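Ticket 762 – Warotico label printer drops off the network
Opened: October 12, 2023
Site: Dristach, back office
Status: Waiting on parts

Printer goes offline after 20 minutes idle. Jobs sent after that sit in the queue and never print. Turning it off and on clears the fault until the next idle spell.

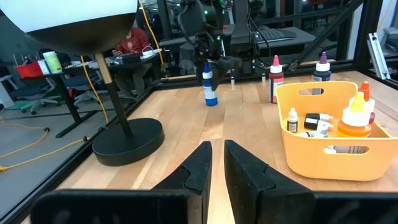
Page 2 of 3

Checked the sleep timer first. It was set to 20 minutes, so changed it to Never and saved. The setting was back at 20 after a restart. Updated the firmware from 36 to 54, same result. Moved the printer to a fixed address and swapped the network cable – no change.

Tried it on USB with the Bimonon laptop. Stayed online all afternoon, so the print side looks fine and the fault is on the network card.

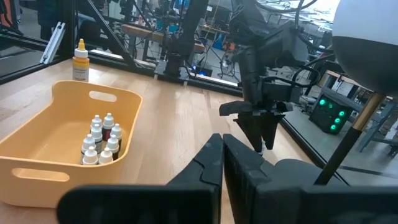 The label template needs looking at while the ticket is open. Dela Peña stock comes through with the ñ printed as a blank box, on USB as well as over the network. Changing the driver font to a built-in one fixed it on the large labels. The small template still has the old font, and it is too wide for anything the size of the dropper bottles in the orange basket, so it needs redoing at a narrower width anyway.

Replacement network card ordered. Leave the printer on USB until it arrives.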